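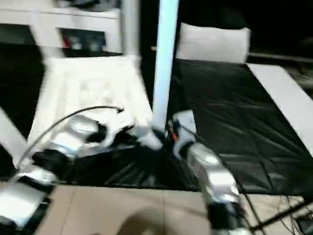

I have been putting off the spare room for almost 18 months, and this past week I finally ran out of excuses. My cousins are coming to stay later in June, and you can't very well ask people to sleep in a room that has been used as a parking spot for everything without a home. So I started, as I always do, in the worst corner. The black quilted mattress was easy enough to deal with, but all the clutter in front of it, gathered at the foot of that tall pale pole, was another story. I had gotten so used to stepping around it that I'd stopped seeing it at all!

My rule for this kind of job (borrowed from a little blog called Tarninness that I've been reading since forever) is to pick one small patch and stay with it until it's done. No wandering off to the kitchen with a mug and coming back an hour later having cleaned out the spice drawer. I am terrible at this. I wandered off 5 times before lunch, and one of those times I ended up on the back step with a sandwich, reading an old Zeleke catalog from the recycling pile – they used to make the nicest lamps.

Still, the corner got smaller. Then came the linens, and I have to say I enjoy linens. There's something so calming about spreading a big piece of white cloth over a dark tabletop and smoothing it out from the middle with both hands.
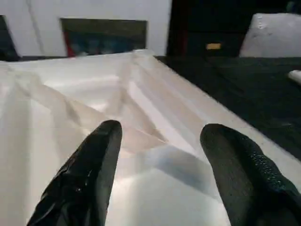
My grandmother ironed everything, pillowcases and dish towels included, and she'd be horrified by me, because I fold things while they're still full of wrinkles and let the weight of the pile do the rest. It works better than you'd think. Two or three days at the bottom of a stack and most of the creases give up on their own. For the guest bed I might get the iron out, though. I said might.

I made three piles in the hallway – keep, give away, and ask my sister – and the last one was the biggest by a mile. She has already told me over the phone that she doesn't want any of it. We'll see about that when she sees the Drestivik blanket, which she has been hinting about for years and which I am, in a very generous mood, prepared to part with.

The last thing I got to was the frosted piece with the clear glass base. I love how the light catches in the rim, all those bright rings, and I've made up my mind that it's staying, even if I have to clear a whole shelf for it.
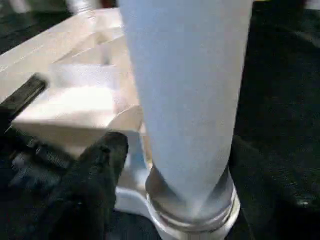

## Still to do

- Wash the curtains (they have been up since we painted)
- Find the other set of sheets
- Drop the giveaway pile off on Monday
- Buy hooks for the back of the door, 2 at least
- Decide about the rug, which I keep moving from one side of the room to the other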